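Notizen zum Vortrag: Vier Stimmen, ein Mikrofon
Die Tourjahre der Folkgruppe Villen
Samstag, 19. Oktober 2019, Musikverein Kurthorpe, kleiner Saal

Vor dem Anfang
Wasser ans Pult stellen. Lautstärke mit Hörbeispiel 1 prüfen, die Aufnahme ist leise. Handzettel mit der Titelliste liegen am Eingang, darauf hinweisen.

1. Begrüßung
Guten Abend. Ich spreche heute über Villen, eine Gruppe, die viele von Ihnen wahrscheinlich nur von der Bühne kennen und weniger von Platten. Es gibt auch nur 2 Alben. Wer mehr hören will, muss sich an Mitschnitte halten, und aus denen spiele ich nachher einige Stücke vor.
Fragen bitte am Schluss, außer jemand versteht ein Wort nicht. Dann gleich melden.

2. Die Anfänge
Gegründet im Jahr 2000 von Angus Munro und Ratree Noiphan. Munro spielte Fiddle und Tenorbanjo, Noiphan sang und spielte Akkordeon. Im Februar danach kam Usa Limsakul mit der Gitarre dazu, etwas später Prapai Suwannarat am Bass.
Der Name kommt von der ersten gemeinsamen Probe in einem Haus, das so hieß. Mehr steckt nicht dahinter. Munro hat in Interviews mehrere andere Erklärungen gegeben, die man nicht glauben muss.
Gespielt wurde zuerst in Gaststätten, meist freitags, drei Sätze zu je 40 Minuten. Das Programm bestand aus Balladen, einigen Tanzstücken und sehr langen Ansagen.
Hörbeispiel 1: Ballade, zwei Strophen, dann ausblenden. Auf die zweite Stimme achten, sie liegt über der Melodie. Das machte Limsakul fast immer so.

3. Der Klang
Villen sang auf der Bühne lange in ein einziges Mikrofon. Wer die Hauptstimme hatte, stand vorne, die anderen im Halbkreis dahinter. Bei einem Wechsel mussten zwei Leute die Plätze tauschen, während die Instrumente weiterliefen. Auf den Mitschnitten hört man das, die Gitarre wird für einen Takt leiser und kommt dann wieder.
Kurz zeigen, wie der Halbkreis stand -- vier Stühle genügen.
Die Arrangements stammen überwiegend von Noiphan. Sie schrieb keine Partituren, nur Textblätter mit Akkorden und Pfeilen für die Einsätze. Ein Teil dieser Blätter ist erhalten und liegt heute bei Sunee Panyasiri, die die Gruppe auf den Tourneen begleitet und die Termine gemacht hat. 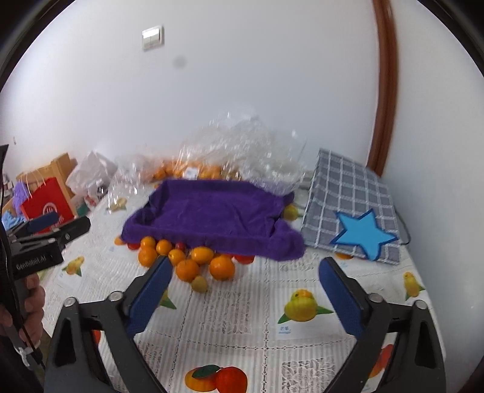 4. Die große Tournee
48 Konzerte in einem Frühjahr und Sommer, fast alle mit demselben Kleinbus. Panyasiri hat die Abrechnungen aufgehoben, daher sind die Orte gut belegt.
Wichtigste Station war der Saal Brukarska. Dort spielte Villen an zwei Abenden hintereinander, und der zweite Abend wurde mitgeschnitten. Aus diesem Band entstand später das zweite Album. Es enthält 7 Stücke vom Konzert und keine Studioaufnahmen.
Hörbeispiel 2: Tanzstück, ganz spielen. Am Anfang zählt Suwannarat ein, zu schnell, und die Gruppe bleibt bei dem Tempo. Vorher nichts dazu sagen, danach fragen, wem es aufgefallen ist.

5. Das Label
Beide Alben erschienen bei Sukprasert, einem kleinen Verlag mit eigenem Vertrieb. Die erste Auflage wurde vor allem nach den Konzerten verkauft, am Tisch neben dem Ausgang. In die Läden kam wenig.
Zur Rechtefrage nur kurz: Die Stücke sind größtenteils überliefert, die Bearbeitungen gehören der Gruppe. Wenn jemand nachfragt, auf das Beiheft verweisen.

6. Das Ende und danach
Kein Streit, soweit ich weiß. Munro wollte nicht mehr reisen, Limsakul unterrichtete schon mehrere Tage in der Woche. Das Abschiedskonzert fand hier in Kurthorpe statt, angekündigt war es nur als Konzert.
Hörbeispiel 3: letzte Zugabe, ohne Instrumente. Nach dem letzten Ton noch den Applaus laufen lassen, dann erst stoppen.
Falls die Zeit knapp ist, Abschnitt 5 weglassen und direkt hierher springen.

7. Fragen
Vermutlich kommt die Frage nach einer Neuauflage des ersten Albums. Stand heute: Es gibt Gespräche, einen Termin gibt es nicht.
Auf den Singkreis im Anschluss hinweisen. Textblätter für zwei Balladen sind kopiert, Tonart D, für tiefe Stimmen auch in A.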